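Kullow Podcast Hosting Review: Six Months With an Interview Show

Podcast Tools > Hosting > Reviews
By Arif Munasinghe
Share | Save | Jump to comments

I host an interview show about sleep, memory and habits. It has 122 episodes, most of them between 35 and 50 minutes long, and in a normal month it gets 1,718 downloads. That makes it a small show with a fairly large back catalog, and you should read this review with that in mind. If you publish every day or run a network, your needs are different from mine.

I moved from Majumder to Kullow in June. Majumder was fine for years, but the player it put on my site had stopped loading on older phones, and support told me twice that a fix was coming. I pay for Kullow myself, on the standard plan, which is $12 a month.

Moving the show over

The import tool asks for your old feed address and then pulls in the audio, titles, artwork and notes. Mine took most of an evening. All of the audio came over. The notes came over too, but line breaks were lost on the older episodes, so the guest bio, the links and the timestamps ran together in one block. I fixed the most popular episodes by hand and left the rest.

The redirect was simple. You paste the new feed address into the old host, press save, and wait. The directories I checked had picked up the change by the next morning. Keep the old account open for a while after that. Kullow suggests a month, and I did two.

One thing to check before you start is the episode numbering. Kullow numbers by publish date. I had two bonus episodes that were never meant to have a number, and they pushed everything after them up by two. You can mark an episode as a bonus and the numbers correct themselves, but you have to do it one episode at a time.
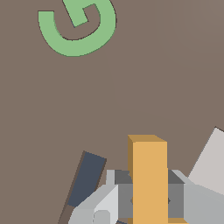
Dilani Dissanayake: I had the same numbering problem, and on my show it also changed the web address of each episode page. All the links in my newsletter archive went dead. Check that before you turn the redirect on.

My addresses stayed the same, but I was using custom ones. If you let the host make them from the episode number, I would take that comment seriously.

Uploading and scheduling

This is the part I use most, and it works well. You drop in a file, type a title, paste the notes and pick a time. My episodes go out at 5 a.m. and every one has been on time so far. Uploads are quick, and if the connection drops, the upload carries on from where it stopped. Majumder made me start over.

Show notes are limited to 2,000 characters. For a show like mine that is tight. A guest with two books, a lab page and a long job title can use up a third of it. There is a separate field for links that does not count toward the limit, so I now put books and websites there. Some listening apps don't show that field at all, and I have had emails from listeners asking where the links went.

The player

The web player is plain: play button, progress bar, time, speed, and a row of subscribe buttons underneath. You can change the accent color and hide the artwork. It loads fast and it works on the old phones that caused me to leave Majumder.

The subscribe buttons are where I have a complaint. You get a fixed set in a fixed order. You can turn buttons off but you can't move them, and you can't add one of your own. I wanted a button for my mailing list, where subscribers get a few extra minutes with each guest. I ended up putting a text link under the player — it does the job, but it looks like an afterthought.

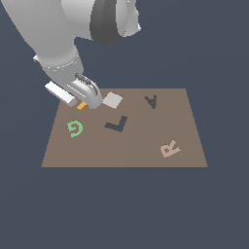

Image credit: Skidix

Chapters can be added in the same screen as the upload. You type a time and a name for each one. It is slow for a long interview, but the chapters show up correctly in the player, and listeners do use them. There is an option to jump to a chapter from a link, which is handy when you want to send somebody to one answer in a long conversation.

Transcripts

Automatic transcripts are included on the standard plan. On clear speech they are good. On guests who use technical words they are mixed. "Hippocampus" is always right, "amygdala" nearly always, and drug names are a mess. Speaker labels are right when there are two people and unreliable with three.

You can edit a transcript in the browser with the audio playing alongside. It saves as you go. I spend close to half an hour per episode cleaning one up, compared with most of an afternoon when I typed them from scratch. There is no custom word list, so the same name has to be corrected again each week. I asked for that feature in my first month and got a polite reply.
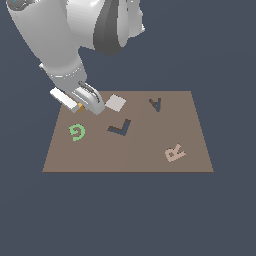 Statistics

The numbers page shows downloads by episode, by country and by app. It updates once a day. My totals came out a little lower than they did at Majumder. Support said Kullow filters out repeat requests more strictly, and I have no way to test that.

There is no figure for how far people listen. Priltau has one on its higher plan, and if that matters to you, look there first. Exporting to a spreadsheet works, but only for one calendar month at a time.

Support

I wrote to support four times. Three answers came within a day and solved the problem. The fourth, about the lost line breaks, took over a week, and the answer was that older notes would need to be fixed by hand.

What I liked

Reliable scheduling
Fast player that works on old phones
Transcript editor with audio alongside
Uploads that resume

What I didn't like

Tight limit on show notes
Fixed subscribe buttons
No word list for transcripts
One-month limit on exports

Should you switch?

For a weekly interview show with one or two guests, I think Kullow is worth the money, mostly for the transcripts. If you don't publish transcripts, the case is weaker, and I would stay with whatever host you have unless something is broken. I have renewed for another year.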